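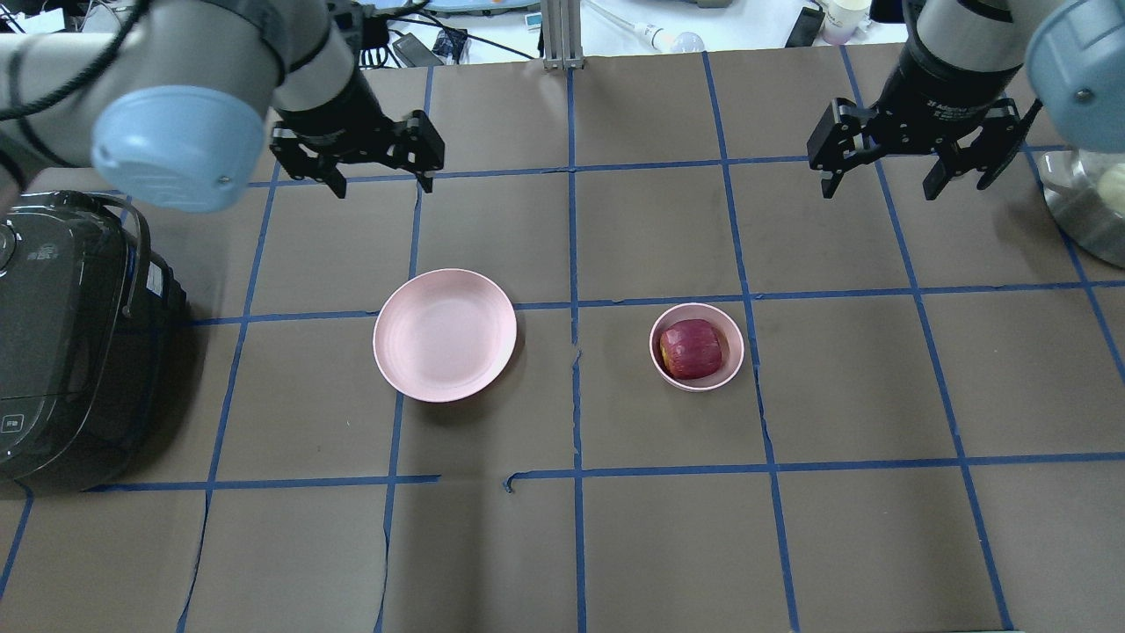

Bench notes: kraft paper and tape grids

The practice kitchen at Cernville has moved to paper-covered tables for all place-setting and prep-layout work. The old vinyl sheets are retired. Fikri Majimbun drew up the method below after trying it on the long table through October, and it now applies to the other benches as well.

Paper. Plain brown kraft, Hellden roll stock, 1000 mm wide. Cut to the length of the table plus a hand's width at each end. Pull it flat from the middle outward before fixing the ends. A ridge under a plate will rock it, and a shallow bowl shows this sooner than a deep one.

Tape. Blue masking tape, medium tack. Lay the long horizontal strips first, then the verticals across them. Press down at the crossings only; the runs between hold well enough for a week and lift without tearing the paper. Cells do not need to be exact rectangles. They need to be large enough to name and to find again.

Placement. A small bowl goes inside a cell. A large plate may straddle a line, in which case record the line and not the cell. An apple is stored in a bowl, never directly on the paper, where it rolls. The rice cooker stays at the left edge of the table and is not moved between layouts - it is the heaviest item we use and it drags the tape.

Dishes. The pink set (Tuhumury order 2638) reads clearly against brown paper and should be used for layout work in preference to the white. Stainless bowls are fine but pick up glare under the overhead lights, so keep them toward the side of the table. Chipped pieces go in the crate under the sink.

Replacement. Change the paper when a stain crosses a tape line or when the surface has gone soft. One sheet has been lasting nearly 3 weeks. Spare rolls are on the bottom shelf in the dry store, behind the Prismont bins. There are no spare rolls of the narrow tape at present; use the standard width and leave the cells slightly larger.

Tables with a length of 1470 mm take a single sheet. The two longer ones need a join. Overlap the sheets by a palm's width and put a vertical strip directly over the seam. Plates should not be set on the join.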